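Flutumden Repair and Reuse Group
Minutes of the general meeting, Thursday 26th September

Meeting opened with a quorum present. Apologies were taken as read. Minutes of the previous meeting were accepted with one correction: the hire fee for the trestles was $61, not $16.

1. Matters arising
The side door lock has been replaced. Two keys are still out and should come back to the office. The quote from Tamihana for shelving in the back store has arrived and comes to nearly $3000. Deferred to January, when the grant result will be known.

2. Cable sort
The main business of the evening. Donated leads have been going into whatever box is closest, and people looking for a particular cable have to tip the lot out. It was agreed that cables will be sorted by plug type, coiled, tied and labelled before they go on the shelf. Anything with split insulation or bare wire goes straight to e-waste. Helgate will take scrap cable at no charge as long as it is kept separate from batteries.

Lidded cardboard boxes will do until the shelving is settled. The black leads are to be done first, working from the full box into an empty one beside it.

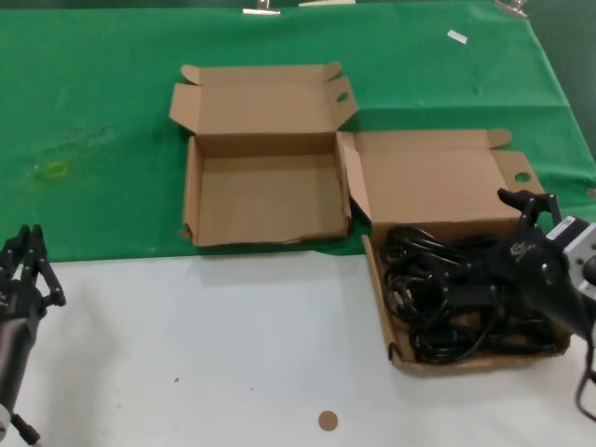
The meeting then heard from the repair bench that one destination box would not be enough, and that power leads should be kept apart from data leads from the start or the job would have to be done twice. A member asked whether anyone had a use for the very old printer cables. The bench said to keep a handful and let the rest go. Agreed on both points.

Moved that the group buy a pack of 400 reusable ties and a roll of write-on labels from Erkitz. Seconded and carried.

Some discussion on whether labels should give the length. Left to whoever is sorting. Tape measure is in the top drawer.

3. Table covers
The green cloths need a wash. Clips are to go back in the tin after each session, as several have gone missing. No one was keen to buy new cloths this year.

4. Opening hours
A proposal to open an extra evening each month was discussed. The roster has 41 names on it but the same people fill most shifts. No decision. To be raised again once the new roster sheet has been up for a while.

5. Other business
The kettle trips the power if the heater is on at the same wall. Use the socket near the sink until the electrician has been.
Parking behind the hall is for unloading only.

Actions
Order ties and labels: office.
Confirm drop-off times with Helgate: repair bench.
Wash cloths: to be rostered.
Follow up on outstanding keys: office.

Meeting closed 8.50 pm. Next meeting date to be posted on the noticeboard.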